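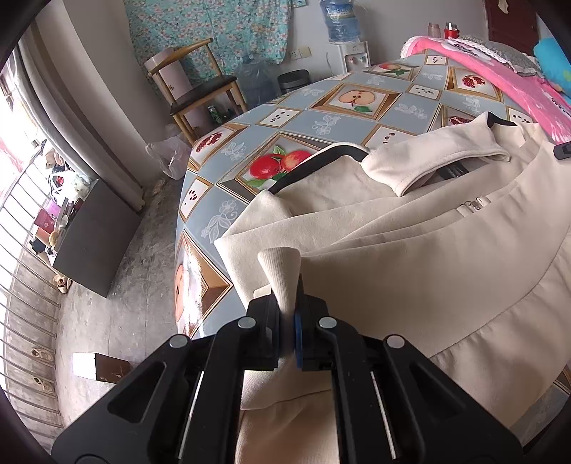 Kilian Fuchs objected at this point in last term's session that a budget for hand-held grippers should begin with the price of the gripper, and that everything else could be settled once the units had arrived. Several students agreed with him. The notes for this unit take the opposite position, and students are expected to be able to defend either one in the written plan.

Unit 2: Planning a Purchase of Hand-Held Grippers for Garment Work

Purpose of the unit

Students prepare a purchasing plan for a set of hand-held grippers to be used by operators in ordinary homes. The task is the handling of clothing on a table: taking hold of a collar or hem, lifting, folding and laying flat. A coat is a demanding item. It has thick seams, a lining, trim and often a zipper, and the fingers must close on a small fold of cloth without dragging the rest. The plan must state which garments the equipment is expected to handle before any supplier is approached.

The worked case

The case follows Zusirport, a service company that equips operators working in their own homes. The company requires 16 units. Two suppliers submitted offers, Prokari and Vindiren. Prokari quoted $1,342 per unit, with finger pads, a carrying case and one year of repairs included. Vindiren quoted $913 per unit for the gripper alone. The purchase prices are therefore $21,472 and $14,608, a difference of $6,864.

That difference is the sum available for everything the second offer leaves out. Students should list those items by name and obtain a price for each. A line reading "miscellaneous" will not be accepted for more than a token amount.

Cost lines to be considered

Finger pads. Pads wear with use, and worn pads slip on smooth linings. The plan should state a replacement interval and the source of that figure.

Spare units. An operator whose gripper is out for repair cannot work. Zusirport held 2 spares in addition to the 16 units in service, and these must appear in the budget at full price.

Storage and memory cards. These are often charged to a different department and then forgotten. Enter them here, even if another budget will pay.

Shipping and returns. Units go to private addresses. Returns for repair are paid by the company under both offers.

Training time. Operators are paid for the first session. Mafalda Magalhães, in her comments on the draft case, recommended a second paid session for thick garments, and the plan may include it as an option.

The place of work

Homes differ from a laboratory in ways that affect the order. Tables may be round or small, and a patterned tablecloth may lie beneath the garment. Daylight from a window changes during the day. Outlets may be behind furniture or already in use. The site form should record table size and shape, table covering, light, the nearest free outlet and the floor space in which the operator can stand. Students must not assume that a household will buy a new table or move large items. If a work surface is to be supplied, it is a cost line like any other.

Timing of the order

Zusirport placed its order in March, in two parts. The first part covered the units needed for a trial, and the remainder was released after the trial report had been signed. Splitting an order may lose a quantity discount. Students should show both cases and state which one they recommend.

Assignment

Prepare a plan of no more than two pages, with one table of costs. Include the spare units in both totals. State the recommended supplier, the main risk in the choice and the person who will approve any change to the quantity. Plans are due Friday at the start of class. Questions on the cost table should be sent to Ingeborg Holzer, and questions on the site form to Severin Danzer.

Last updated: March

Contact: Course Office, Equipment Planning | Copyright Course Office. All rights reserved. | Back to top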